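Cocina de juguete

La cocina de juguete, llamada también cocinita, es un mueble a escala infantil que reproduce los elementos de una cocina doméstica: encimera, fuegos, fregadero, grifo, mandos y, en los modelos ambiciosos, un horno cuya puerta se abre con más facilidad que la del original. Pertenece a la familia de los juguetes de imitación, junto al maletín de médico, la caja registradora y el banco de carpintero, y se distingue de todos ellos por el espacio que ocupa. Ningún maletín de médico ha obligado jamás a una familia a cambiar de sitio el sofá.

En español recibe varios nombres. Cocinita es el más extendido y designa tanto el mueble como el juego; «jugar a las cocinitas» es expresión corriente en España, y en buena parte de América se oye «jugar a la comidita», fórmula que pone el acento en el producto y se desentiende de la instalación. Los catálogos prefieren «cocina infantil», quizá porque una cocinita no parece justificar ciertos precios.

Historia

Las cocinas en miniatura existen desde mucho antes de que nadie pensara en venderlas por su valor pedagógico. En Alemania, sobre todo en torno a Núremberg, se fabricaron desde época temprana habitaciones diminutas con su hogar, sus estantes y su batería de cobre. Algunas servían para instruir a las niñas de casa acomodada en el gobierno doméstico. Otras servían para que las mirasen los adultos, y se conservan, como es natural, mucho mejor.

En el siglo XIX se popularizaron los fogones metálicos de juguete. Parte de ellos funcionaba de verdad, con alcohol o brasas, y permitía hervir agua o quemarse los dedos según la pericia del usuario. La electricidad trajo después hornillos infantiles enchufables, de los que los manuales de la época hablan con una serenidad que hoy cuesta compartir.

La cocina de juguete actual, alta hasta la cintura del niño y sin fuente alguna de calor, es hija del plástico moldeado y del tablero ligero. Al perder la capacidad de cocinar ganó casi todo lo demás: electrodomésticos, relojes, botones y una variedad de acabados que sigue con cierto retraso las modas de las cocinas reales. A las superficies de color pastel les sucedieron los imitadores del granito, la madera y el acero. Hay niños de cuatro años con una encimera más al día que la de sus abuelos.

Elementos

Encimera. Es la superficie principal y la que decide el carácter del conjunto. Abundan las de un solo color y las moteadas, que sugieren piedra y disimulan el rotulador. En ella se concentra la actividad, y en ella acaba también todo lo que no tiene relación alguna con la cocina: coches, calcetines, un peine.

Fuegos. Pueden ir pintados, pegados o en relieve. El modelo más tradicional es la espiral negra sobre aro plateado, copia de la resistencia eléctrica, que sobrevive en los juguetes bastantes años después de haber desaparecido de muchas casas. El niño que la maneja no ha visto otra igual y la reconoce sin dudar. La vitrocerámica, en cambio, se reproduce mal, al tratarse en esencia de una superficie negra donde no pasa nada.

Mandos. Los giratorios son los preferidos. Los mejores hacen un chasquido al girar, detalle que encarece poco el mueble y prolonga mucho su uso. No es raro encontrarlos tanto en el frontal como encajados en la propia encimera, con una generosidad que ningún fabricante de cocinas auténticas se permitiría.

Fregadero y grifo. El fregadero suele ser una cubeta extraíble o encastrada, de metal o de plástico que lo imita. El grifo, salvo en los modelos con bomba de agua, no da nada. Esta carencia no desanima a los usuarios, que lavan con aplicación y luego sacuden las manos.

Panel y reloj. Los electrodomésticos se insinúan a menudo mediante una lámina impresa con iconos y botones. El reloj impreso marca una hora invariable, elegida por el fabricante, y acierta dos veces al día sin que el comedor se organice en consecuencia.

Menaje y alimentos. Ollas, cazos, tapas y cubiertos se venden aparte o vienen en el lote, nunca en la proporción conveniente. La comida de juguete merece apartado propio.
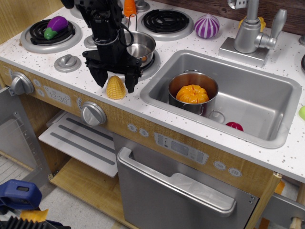

Cocina de juguete con fuegos de espiral y fregadero encastrado. En el panel frontal, el reloj marca las 12:30; en el fregadero, una calabaza dentro de una olla.

Alimentos de juguete

El repertorio es sorprendentemente estable. Predominan las hortalizas de silueta inconfundible: la zanahoria, la mazorca, la berenjena, el tomate. La selección responde a la legibilidad y tiene poco que ver con la dieta. Una mazorca amarilla se identifica desde el otro extremo de la habitación, mientras que una acelga exige explicaciones. De ahí que la berenjena, verdura a la que muchos niños se oponen con firmeza en el plato, goce en la cocinita de una popularidad sin reservas.

Las escalas no se respetan. En un mismo surtido conviven una calabaza que cabe en una olla mediana y una cebolla de tamaño comparable, sin que el conjunto resulte incoherente para quien lo maneja. Los colores se simplifican hasta el emblema: el naranja es naranja del todo y el verde del rabillo no admite matices.

Los materiales más habituales son el plástico hueco, la madera pintada y el fieltro. El plástico hueco pesa poco y se lava bien; pisado a oscuras, cruje. La madera dura más, y pisada a oscuras no cruje. El fieltro tiene partidarios entre los padres y las polillas. Una variante muy difundida es el alimento cortable, formado por trozos que se unen con velcro o imanes y se separan con un cuchillo romo. El sonido del velcro al abrirse constituye buena parte de su atractivo. Con el tiempo las mitades se desemparejan y aparecen híbridos, por lo común de tomate y huevo duro.

Se distinguen a grandes rasgos tres procedencias. Está la comida original del mueble, que se pierde primero; la comprada para sustituirla, de otra marca y otro tamaño; y los alimentos adoptivos, entre los que figuran piezas de construcción, castañas, fichas de parchís y, en temporada, pasta cruda auténtica.

Usos y costumbres

El juego sigue convenciones poco discutidas. El plato se sirve siempre a un adulto sentado, que debe soplar, probar y declarar que quema. Rechazarlo se considera grave. Pedir sal se acepta y conlleva un segundo servicio. El precio, cuando la cocinita funciona como restaurante, oscila sin aviso: el mismo café puede costar 9 euros o 1,000, y no se admite tarjeta hasta que se encuentra la tarjeta.

La preparación tiene sus particularidades. La olla es un recipiente universal y se admite en cualquier punto de la cocina, incluido el fregadero, con el alimento entero dentro. Lo crudo y lo cocinado no presentan diferencias externas. Se cocina a menudo directamente sobre el fuego, sin recipiente intermedio, en especial las verduras alargadas. La tapa se usa de plato, de volante y, en último término, de tapa.

El tiempo de cocción depende del interés del cocinero. Una sopa puede estar lista en lo que se tarda en decirlo y una tortilla permanecer en el horno desde el sábado hasta que alguien busca el mando del televisor.

Fabricación y mercado

Los modelos domésticos se venden desmontados. El número de tornillos figura en las instrucciones y sirve de referencia aproximada. Entre los fabricantes de muebles de juego, Flerard se hizo conocida por sus encimeras de una sola pieza, que evitaban la junta donde se acumulan las migas; Tammont apostó por la cocina plegable, muy alabada por quienes no tuvieron que plegarla. La casa Fuchs comercializó un surtido de verduras de madera que ha pasado por varias generaciones de escuelas infantiles, si bien el puerro se retiró del lote tras confundirse de forma reiterada con un arma.

Las cocinas destinadas a escuelas y ludotecas se construyen con cantos más gruesos y menos piezas sueltas. El catálogo escolar de Lanport incluía un saco de alimentos surtidos de 35 unidades y otro, para centros grandes, de 500. Este último se recuerda con respeto entre el personal encargado de recogerlo.

El mercado de segunda mano es muy activo. Los anuncios suelen describir el artículo como «casi sin uso», lo que rara vez se aplica a los mandos, y como «completo», lo que no se aplica nunca al tomate.

Orden y conservación

Guardar una cocina de juguete admite dos escuelas. La primera asigna un lugar a cada cosa: verduras en la cesta, ollas en el horno, cubiertos en su cajón. La segunda lo mete todo en el fregadero. Ambas coinciden en el resultado a la mañana siguiente, con la encimera ocupada otra vez y algo redondo detrás del grifo.

Para la limpieza bastan un paño húmedo y jabón suave. Las piezas de plástico hueco con orificios no deben sumergirse, pues retienen agua y la devuelven más adelante. Los paneles impresos se levantan por las esquinas si se frotan, operación que algunos usuarios emprenden por iniciativa propia. En los muebles de tablero conviene reapretar las uniones de vez en cuando, sobre todo la puerta del horno, que se emplea con frecuencia como asiento.

Véase también

Casa de muñecas
Juego simbólico
Tienda de juguete
Juego de té
Velcro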